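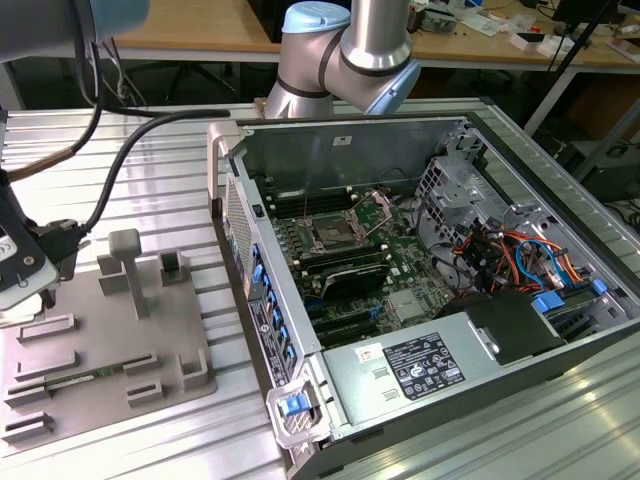

ok RAM upgrade thread, writing this as I go because I always forget what I did

1/ the old tower has been crawling since about November. opening the spreadsheet for Pulonau = go make a tea. come back, still opening

2/ bought more memory secondhand from Brosside, the computer place out past the servo. paid 48 bucks. guy at the counter wanted to sell me a whole new box for 1303. no thanks mate

3/ rule one, lay the case on its side, open side up. did my first one years ago with the thing standing upright and dropped a screw down behind the board. never again

4/ side panel off. two screws at the back then slide, don't pull. I pulled. fingernail gone

5/ power lead OUT of the wall first. then hold the power button in for a few seconds. then touch bare metal on the case before you go near the sticks. yes every time, yes even if you touched it a minute ago

6/ somewhere flat to put the stick while your hands are busy!! a tray with slots, a bit of foam, whatever. not the carpet. not your jumper

7/ hold it by the ends. keep your mitts off the gold bits

8/ there's a notch in the bottom edge and it's off centre. line it up with the bump in the slot. if it won't go in, it's backwards. it's always backwards the first time

9/ clips open, push straight down, one end then the other. takes more force than feels polite. you want the click. no click = not in

10/ someone's asking which slots. check the manual for your board, mine wants second and fourth counting out from the processor. yours might not. the Pons forum has a sticky with scans of heaps of old manuals, saved me

11/ while it's open, dust. mesh at the front collects an unbeleivable amount of fluff. soft brush, outside if you can. hold the fan blades still if you're using canned air

12/ first boot: black screen. beeping. lovely

13/ ok one stick wasn't seated. thought I heard a click, was my knee. out, back in, proper shove

14/ boots!! sees all of it. Pulonau sheet opens in 26 seconds, was 51 before. not fast. but I can live with it

15/ leave the side off till you've had a good boot. I put the panel back on before testing, like a goose, had to take it off agian

16/ old sticks are going in an antistatic bag with a label on it. Hirkum takes them for recycling if you drop them at the front desk, any colour any age, they just want no batteries mixed in

17/ next one is swapping the hard drive for an SSD. need a bracket for the bay first. if anyone has a spare, shout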